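Sleepers wanted: keep a bedtime diary with us for 23 nights

We're looking for 60 people who are willing to write down how they sleep. That's most of it! If you have a bed, a pen and a few spare minutes in the morning, please read on, because we'd love to hear from you.

Skusum is a small group in Remanley that puts together plain, free reading on everyday rest. Our last booklet was about naps, and it brought in more letters than anything we've done. A lot of those letters were really about nights, and about the ordinary stuff people do before they turn the light off: the second glass of water, the argument over the window, the phone that was going to stay in the kitchen. We want to make the next booklet out of that, in people's own words.

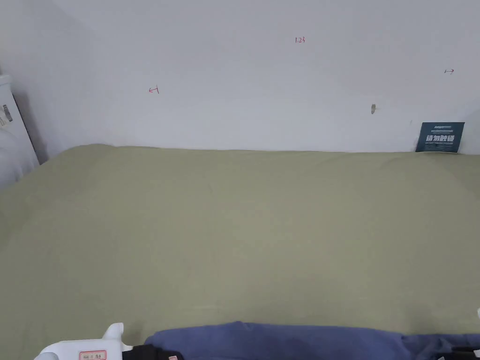 So the diary is short on purpose. Each evening you note when you got into bed and what you did in the hour before. Each morning you put down when you woke up, how you feel, and anything that bothered you in the night (heat, noise, a partner, a cat, the blanket on the floor again). Most people in our trial run needed around three minutes. You can write more if you like, and some of our favorite pages ran right up the margins.

Who can take part

Anyone 18 or over who can write in English and will be sleeping in the same home for most of the diary period. Good sleepers are very welcome, and so are bad ones. We'd be especially glad to hear from night shift workers, new parents and people who share a room, as we had hardly any of them last time. If you're under a doctor's care for a sleep problem, please check with them first. We aren't a clinic and can't give medical advice.

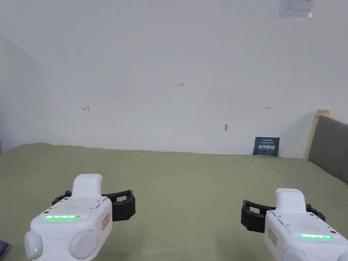
Words: Mwajuma Rotich, for Skusum
Nov 27, 2018

What you'll get

Everyone who finishes gets a printed copy of the booklet and a gift card for Opoku, the bookstore on the square. We'll also send back a copy of your own diary with a page of notes from our reader, Vratislav Lukáč, who has gone through more bedtime diaries than anybody we know and still gets excited about them.

We won't print your name. You can black out any line before you mail the diary in, and you can stop whenever you want.

How to join

Send a note to the Skusum office, or leave one in our box at the Remanley library. Tell us your first name, a mailing address, what hours you usually sleep and one thing about your bedtime you'd change. Diaries go out after the holidays and the booklet should be ready in March. If we get more notes than places we'll try for a good mix of ages and schedules, and keep a waiting list.

Comments

Žofie Šimko
I work nights at the bakery, so my "bedtime" is ten in the morning. Do I fill in the evening page before work or before bed?

Mwajuma Rotich
Before bed, Žofie, whatever the clock says. And yes please, do sign up!

Armindo Sampaio
Can my wife and I both do it? Our two versions of the same night won't match at all.

Mwajuma Rotich
Yes, you'd each get your own diary. No peeking until you've both mailed them.

Lenka Ďurica
Did the nap one. Put my note in the library box this morning.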